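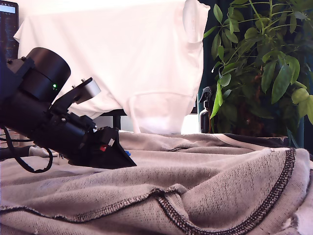 Care of Knitwear at the Close of the Season

2014-07-03

It has been my practice since March to set down the household's methods for clothing, and the present entry concerns heavier knits before they are put away. The house at Haugen is damp in summer, and anything folded carelessly in June is generally found to be creased in the fall.

Each piece is first turned inside out and its seams are inspected. Dark overlock stitching on a gray-beige knit is easily read: a skipped loop or a pulled thread shows at once against the lighter yarn. Repairs are made before folding, never after. I regret to record that this rule was set aside last year for a cardigan belonging to Kjell Torvik, with the result that a small opening at the side seam became a large one.

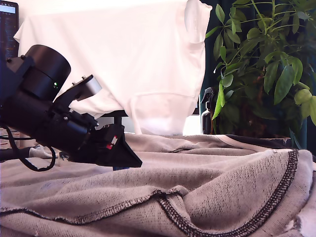

Coarse knits should not be hung for storage. The shoulders stretch, and the weight of the body draws the hem out of line. They are to be laid flat, smoothed outward from the center by hand, and folded along the side seams — loosely, with the sleeves crossed at the back. White items are kept in a separate pile.

Aslak Tveit has written from Lodon to recommend rolling, which he considers kinder to ribbed edges. I have tried it on six pieces and remain unpersuaded, although rolled garments did fit more readily into the lower drawer. The wool blankets will be treated separately, once the cedar blocks ordered from Pernau have been received.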